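The small-cap investor who would rather be bored

9 February 2022

I'd been trying to pin this investor down for a chat since before the holidays, and when we finally got on a call it was, of course, on one of those mornings when everything on the screen was red. I offered to reschedule. "No, no, this is the best time," she told me, and I could hear her pouring coffee. "I'm not going to do anything today anyway."

She runs money for a handful of families out of Pemarbridge and asked me to leave her name out, which is fine by me. What I wanted to talk about was Tronley, the pump maker she's owned for 6 years and that a lot of you have emailed me about (keep them coming!). The stock has gone pretty much nowhere while she's held it, but the dividend has gone up a bit each year, and I wanted to know how she stands it.

"I reinvest and I go for a walk," she said. "People ask what my edge is. I read the notes to the accounts. It's all there in the back, the pension, the leases, who they owe money to, and people stop at the chairman's letter."

I have to confess I'm a chairman's letter person myself, so I moved us along pretty quickly to interest rates.
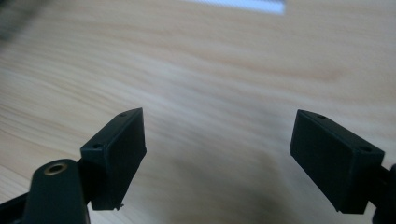
A light wood tabletop.

She thinks rates are going up more than folks expect, and she's been getting ready for it by looking at who has to refinance soon. Tronley doesn't, and she likes that a lot. Nikolaidis, the packaging company, does, and she sold the last of it in the fall. "Lovely business, wrong time to be knocking on the bank's door," she said. I pushed her a little here, seeing as I still own 200 shares of Nikolaidis (full disclosure, and yes, I'm underwater on them). She laughed and said she hoped she was wrong for my sake.

So what is she buying? Only 2 things so far this year, and she'd only tell me one of them: a small insurer called Stusthorpe that hardly trades. I looked it up while we were talking and fewer than 2,000 shares had changed hands all morning. Doesn't that scare her? "It should scare you if you need the money by summer," she said. "If you do, please don't buy it. Buy groceries."

I asked if she ever gets tempted by the exciting stuff, the chip names and so on. There was quite a long pause. "I bought one once. I checked the price in the dentist's chair." She sold it the next week at a small loss and says she has slept fine ever since.

We ran over by a good half hour, mostly on the subject of preferred shares, and I'll write that part up separately once I've gone back through my notes.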